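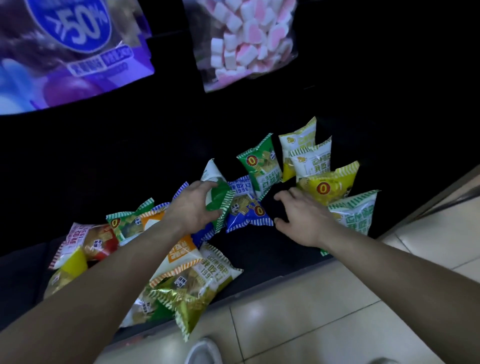 Gerkbridge, août

Imprimer | Envoyer par e-mail | 3 partages

Sujet : facing des sachets coussin en tablette basse

skwok
Rayon snacks salés, sachets « 我吃过 » 1996, plusieurs coloris. Sur tablette noire, sans bac, les sachets partent en biais et se chevauchent. Je redresse à deux mains, le vert et blanc au centre, puis les bleus. Au bout de 20 minutes de passage client, tout est à refaire. Une méthode ?

Mudach
Séparateurs, un par coloris. Le sachet coussin n'a pas de base plane, il ne tiendra jamais debout seul.

R. Wijaya
Pas d'accord avec Mudach. Un séparateur tous les 100 mm en tablette basse, on ne passe plus la main. Couchez-les, soudure vers le fond, face imprimée dessus. En bas le client regarde de haut, la lecture est meilleure.

Mudach
Couchés, ils glissent – le film est lisse. Et le « 五香 » sur l'étiquette du bleu est petit, il faut le présenter de face.

skwok
Testé les bacs inclinés Briltero au magasin de Subramaniam : correct, mais on perd roughly un tiers de profondeur.

R. Wijaya
Un tiers, c'est trop. Tapis antidérapant et deux couches maximum.

Suryani Kwok (skwok)
Je prends le tapis. Les séparateurs restent en réserve.

1437 vues | 6 commentaires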